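Dezember, Eintrag zum Testpaket Rokunix (Leihgerät über Vollatex)

14:10 Uhr. Zweiter Durchgang mit dem handgeführten Greifer. Aufgabe: Kappe und Drahtständer, Aufnahme der Griffe für den Vergleich mit dem Angebot von Bouchard. Akku 54 Prozent beim Start, Firmware wie geliefert. Die Backen sind die gepolsterten aus dem Zubehörbeutel, die harten liegen wieder im Koffer.

Nullstellung nach Anleitung gemacht, Backen ganz offen. Die Software Cakum meldet danach Öffnung 100 Prozent, das passt.

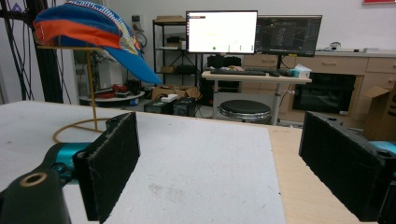

Backen offen über der Platte, Kappe auf dem Ständer links.

Bisher 39 Griffe, davon zwei verworfen, beide Male hatte ich den Taster zu früh losgelassen. Polster rutscht auf Stoff nicht. Am Draht hält es schlechter, dort muss man den Ständer ziemlich genau mittig fassen. Steht so auch im Datenblatt, allerdings nur als Fußnote.

Gewicht: 334 g ohne Kabel, selbst gewogen. Nach einer halben Stunde merkt man es im Handgelenk. Eine Schlaufe oder ein Gegengewicht wäre gut — bei Vollatex nachfragen, ob es das als Zubehör gibt.

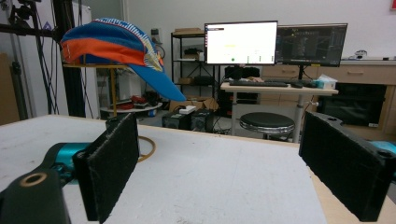 Kappe auf dem gelben Metallständer, Schirm nach rechts unten.

Export nach Cakum läuft, dauert aber. Bei 300 Aufnahmen am Stück bricht die Übertragung ab, in kleineren Paketen geht es durch. Ticket ist geschrieben, Antwort steht aus. Zeitstempel stimmen, Backenweg wird mitgeschrieben, Kraft leider nicht. Die gibt es laut Preisliste erst in der größeren Ausführung.

15:40 Uhr. Noch eine Reihe mit Blick in den Raum, um zu sehen, ob die Lageschätzung auch ohne den Tisch im Bild stabil bleibt. Kein Sprung in der Kurve, leichte Drift am Ende.

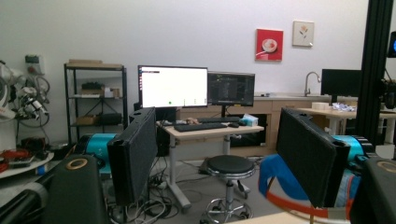 Offen

Ersatzpolster: Preis und Lieferzeit erfragen
Reihe mit harten Backen wiederholen, gleiche Kappe
Drift nachrechnen, Rohdaten liegen im Projektordner
Rückgabetermin für das Leihgerät klären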